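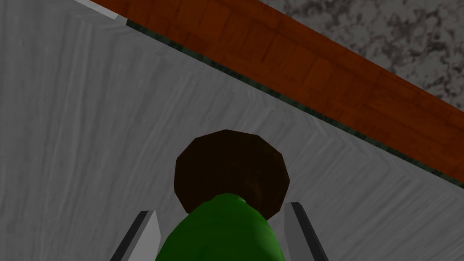 trolleydolly42
Member, Salvage & Upcycling board

Turning an old airline galley cart into a home bar — brakes, stickers and a door that won't stay shut

Hi all! I finally did it and bought a retired galley cart from Drumard, the aviation salvage place. It's a half-size one, it still has the airline's catering stickers on the side, and I love it so much I've been wheeling it around the apartment for no reason at all. It's going to be a drinks cabinet next to the couch.

Three things I'd love help with before I get carried away:

The brake pedal goes down fine but the cart still creeps if you lean on it. The red one is the brake and the green one releases it, right?

The door latch catches, then pops open again when I roll over the doorway. With glasses inside that's a bit scary.

And should I take the stickers off? There are dents and scuffs all down one side too. Half of me wants it polished like a mirror and the other half thinks the wear is the best part!

I paid extra for the drawers, 15 of them, and I have no idea what to do with most of those either.

Posted 2023-06-14

rivetcounter
Regular

Congratulations, you're going to have so much fun with this! I've done two carts and a meal box and I'd do another tomorrow if I had the wall space.

Yes, red is brake and green is release on nearly every cart I've met. Creeping usually means grime or wear. Empty the cart, lay it on its back on an old blanket (get someone to help, they're heavier than they look) and work the pedal while you watch the underside. You should see the brake press firmly on the wheels or lock them, depending on the model. Mine had years of carpet fluff and what I think was orange juice in there. Warm soapy water, an old toothbrush, let it dry, then try again. Keep oil away from anything that's meant to grip! If the wheels have flat spots, replace the casters as a set, and measure the bolt pattern before you order. I didn't, and had to send back 56 dollars' worth of very nice casters.

For the latch, look at the door before you blame the latch. A cart that's been bumped a lot can be slightly out of square, and then the catch only holds by its tip. Close it slowly and see if the gap is even from top to bottom. On my second cart the hinge screws had worked loose and tightening them fixed the whole thing. If yours is riveted, ask Drumard for a spare latch — they sent me one in April and it fit.

Stickers: KEEP THEM. You can always take them off later, and you'll never get them back. I cleaned around mine with Grorkix on a soft cloth and the metal came up with a lovely soft shine, dents and all.

ponce_hangar
Member

Nice buy. Leave the stickers. I stripped mine and regret it.

Drawers are great for craft stuff, I use them in the garage for sandpaper.

cabinfever16
New member

Agree with everything about the brakes! One thing to add: line the shelf you keep glasses on. Everything rattles like crazy on bare metal, and a piece of cork cut to fit the drawer made mine so much quieter. I keep four drawers for bottles and bar tools and sold the rest to another Cillia cart owner — people are always looking for spares, so check yours for cracks and list the good ones.

Please post a picture when it's stocked!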